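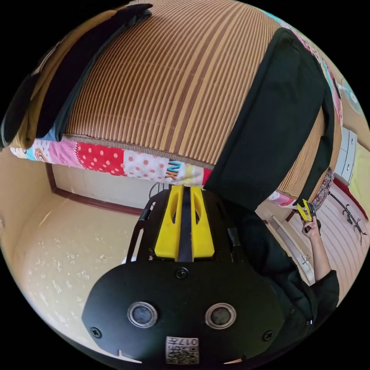

The Muster Roll

Samina Cheema had the company muster roll open on the kitchen table when the phone rang, and she let it ring. She had paid for one month of the archive and there were nine days left on it.

The roll was for December. The clerk of the Derkcombe Rifles had written small to save paper, and the scan was poor on the left side, where the book had been bound too tight. She went down the column with a ruler held against the screen. Abbott. Ames. Ayer, sick. She was looking for Usham.

Her mother had always said there were two Usham brothers and that one of them came home. Which one depended on the year you asked. When Samina was a girl it was Daniel, and he came home on a mule. Later it was Peter, and he walked.

She found them on page 40, one above the other.

Usham, Daniel. Private. Present.
Usham, Peter. Private. Absent without leave.

She read it again and then got up and put the kettle on.

The phone rang a second time. It was her mother.

"Did you find him?"

"I found both of them," Samina said.

"Well, which is it?"

"It doesn't say yet. It's only the December roll. They're both alive in December."

Her mother was quiet. There was a television going behind her, a game show. "Your grandfather had a letter," she said. "Daniel wrote it. It said Peter had gone for shoes."

"For shoes?"

"That's what it said. He went to get shoes for the two of them. He knew a man."

Samina wrote SHOES on the back of the electric bill. "Where is the letter now?"

"Oh, it burned up. Or Evetti has it. She took a lot of things when the house was sold."

After they hung up she went on to the next roll, which was for the end of February. The company had 145 men in the first book and far fewer in this one, and the handwriting had changed. The new clerk wrote large and spelled badly. He had Ushum, and Usham, and once Husham.

Daniel was down as died in hospital, of fever. He had been nineteen. The line under it said Peter, Private, returned to duty, 17 days' pay stopped.

She stayed on that page a good while. The kettle had boiled and shut itself off. Outside, the neighbor was dragging his trash cans down to the road, first one and then the other.

There was a remarks column on the far right. She had not bothered with it because it was mostly blank. She scrolled over now and made it as large as it would go. The ink was brown and the clerk had pressed hard.

Brot 2 pr shoes, it said.

She picked up the phone to call her mother back -- then put it down, and copied out the line first, with the page number.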